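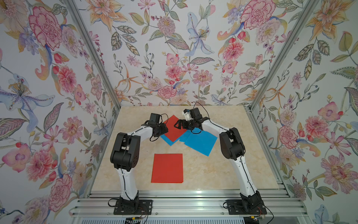 Chapter 9
Shared Workspaces: Rules for Two Arms at One Table

After you have studied this chapter, you should be able to:
explain why a rule for one arm is not enough for two arms
divide a work area into own zones and a common zone
write a short set of working rules for a small cell
decide when a person may reach inside

9.1 Why we need written rules

In the earlier chapters each robot worked alone. The programmer had to think about the table, the part and the person. When a second arm is mounted on the same table, a new danger appears, because each arm is now an obstacle that moves. A path which was safe in the morning can become unsafe in the afternoon, only because the program of the neighbor was changed.

Many companies learned this slowly. The workshop of Oddsson in Stumovbridge bought its first arm in 1990 and kept its rules on one sheet of paper beside the door. The sheet said where to stand and which button to press. It said nothing about two arms, and for a long time this was enough. The present rules of the workshop, called the Milell rules, are dated 31 July 2018. We use them in this chapter since they are short and a student can read them in one evening.

9.2 The common zone

The Milell rules divide every table into zones. Each arm has its own zone near its base. Between them lies the common zone, where both grippers are able to reach. Light, flat work is often placed exactly there, and so the common zone must be treated with the most care.

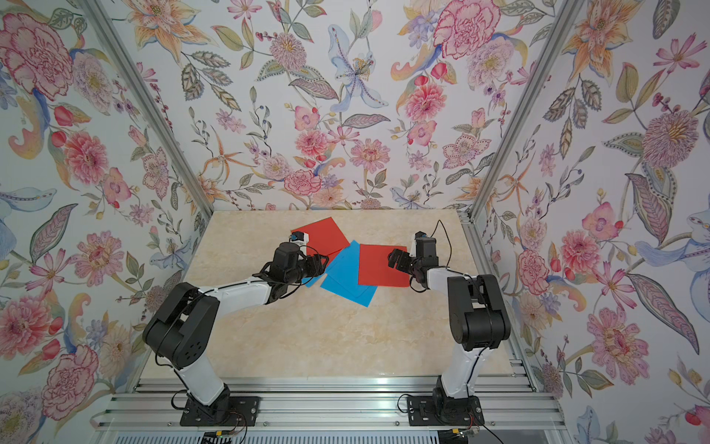
Figure 9.1 Two arms reaching into the common zone. The flat red and blue squares overlap one another.

Three rules apply to the common zone.

Rule 1. The zone must be marked in the drawing of the cell before any program is written.

Rule 2. If both arms must be in the zone together, the speed of each is limited to 60 millimeters per second during the first tests.

Rule 3. Cables are counted as a part of the arm. A loop of cable at the wrist needs free space in every position, and this space must be checked by eye with the arm moving slowly.

Students often forget Rule 3. In the drawing the cable does not exist, so the program looks correct.

9.3 Reaching inside

A person may put a hand over the table only after both arms are stopped and the stop is confirmed. To stop one arm is not sufficient, even when the work lies on the side of this arm only. In the Brirnia exercise at the end of the chapter you will write this procedure for yourself.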